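Flarnik: Building a Hand-Held Gripper
Project report, 3/30/22

So I finally got Flarnik to the point where I can take it off the workbench and use it on real stuff! The brackets came off the printer at the Misby workshop (72 hours of print time, if you count the ones I threw out), and the purple ribbed pads are my fifth try at a finger that bends without slipping. I started back in December with flat pads and they were awful. For desk tests I stuck with a computer mouse and a mouse pad.
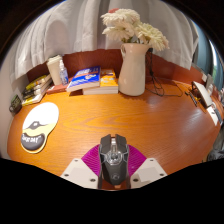
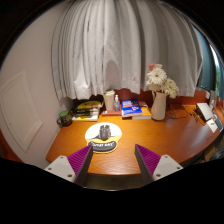 Torvik wrote back on my build log that the ribs should be thinner near the tip, and that 120 grams was plenty of load for a first round. I'm going to try the thinner ribs next, with longer screws too, and then log the grip force properly (my spreadsheet is a mess right now).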